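Subject: Re: [purnness-harbour] Passenger ferry berth at Purnness, winter works
Date: 10 February 2024

> Does anyone know if the cruise tenders will still land at the
> old steps this season? Our shop opens only when a ship is in,
> and I must order stock soon. Last October we had 2000 people
> in one day and sold out before lunch.

Good evening to all,

I asked at the harbour office in Sernstead. The tenders will use the new pontoon, on the north side. The old steps stay closed until the repair of the wall is finished. They have 2 ships confirmed so far, the Louro and the Medovel, and both will anchor outside.

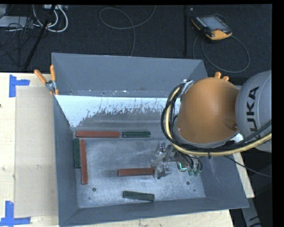
For the shops the important question is the walking way from the pontoon. It is 300 metres longer than before and it passes behind the fish market, so passengers will not see our street unless there are signs. The office has agreed to signs but has not chosen the colour. I would propose a dark green, like the green bars lying in the grey bin, with white letters. The reddish brown of the other bars is also pleasant, but I fear it would be lost against the brick of the market. If you have an opinion, please write it to the list and I will bring it to the office.

About your stock, I would wait with the big order until the arrival times are published. The Medovel may come only for the afternoon.

With kind regards from Purnness,
the bookshop on the corner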